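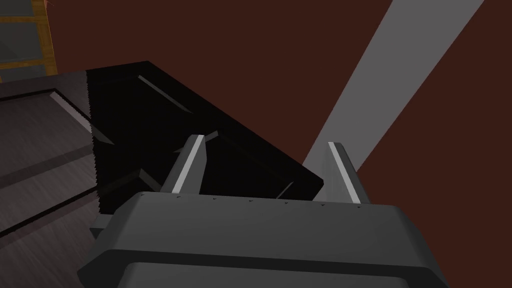
Tane Sheehan said he had wanted to come back to Plunosbridge since the day he left, and the midfielder will get his chance on Monday night after completing a loan move from Gandura.

Sheehan played 18 matches for Plunosbridge as a teenager, scoring twice, before joining Gandura. He has been limited to cup games this season and last started a league match in October.

The loan runs until the end of the season. Gandura can recall him if they lose another midfielder to injury, but he will be free to play when the two sides meet in the spring.

Plunosbridge are short of options in the centre of the pitch. Their captain is serving a two-match ban for the red card he picked up in the 2-0 defeat at Tawhiri, and the club have won only one of their past six games.

Sheehan trained with his new team-mates on Saturday morning and is expected to start on the bench against Brullon. He will wear the number 18 shirt.

Plunosbridge have sold 2,000 tickets for the match, with 200 more set aside for visiting supporters. Any left over will be on sale at the ground from 5pm. Kick-off is at 7.45pm.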